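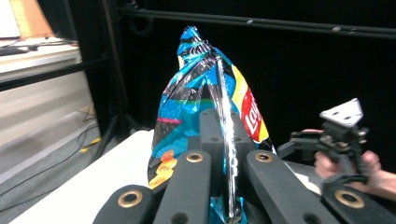
Rungnapa Saengthong wrote back that she had filled in the mood log for 20 days and the app still told her she was "trending positive" in the week she could barely get out of bed. Her note is the reason section 4 was rewritten. Read it before you switch anything on.

4. Setting up the Brollura mood log

4.1 Before you start

You will need your clinic code, a phone with a screen lock, and the name of the person who will read your entries. If the clinic can't tell you who that person is, stop and ask again. A log that goes unread is a diary, and a paper one does that job as well.

CAUTION: Brollura is not a crisis service. Entries are not watched overnight or on holidays, whatever the welcome screen seems to promise. If you are thinking about hurting yourself, call or text 988 in the US, or call 911.

4.2 First set-up

1. Open the app and enter your clinic code. It has 7 characters and no letter O.

2. On the Goals screen, tap Skip. The goals offered ("Be my best self") can't be measured, and you can write your own later with your therapist.

3. Choose one check-in time a day. The app suggests four. Most people in our test group gave up on four before the end of the second week.

4. Pick the same time each day, such as 8 p.m. Mood often shifts between morning and evening, and a log that jumps around will show swings that may only be the clock.

5. Under Sharing, turn off Partners and Research. Leave Clinic on.

6. Send a test entry. Ask the clinic to confirm they can read it. "Delivered" on your screen means it reached the server – it doesn't mean a person opened it.

4.3 Making an entry

1. Move the slider before you read yesterday's score.

2. Add sleep, in hours. A guess is fine.

3. Note any change in medication, including missed doses. Do not start, stop or change a dose on the strength of a chart.

4. Write one line about the day if you want to. Kanokwan Wongsuwan's advice to new users was to put down what happened and leave out what it means, and we haven't found better.

NOTE: The slider runs from 0 to 47. We asked why and did not get a clear answer. Treat the number as your own ruler and don't compare it with anyone else's.

4.4 The trend arrow

The arrow compares this week's average with last week's. It has no idea what a bad week is. Going from very low to slightly less low gives you a green arrow, as Rungnapa found.

To hide it: Settings, Display, Trend, Off. You may have to do this again after an update.

CAUTION: The app may offer a "likely condition" after 18 entries. This is a sorting rule applied to a slider. It is not a diagnosis, and you should take any question it raises to your psychiatrist or therapist.

Exporting your entries is covered in section 5.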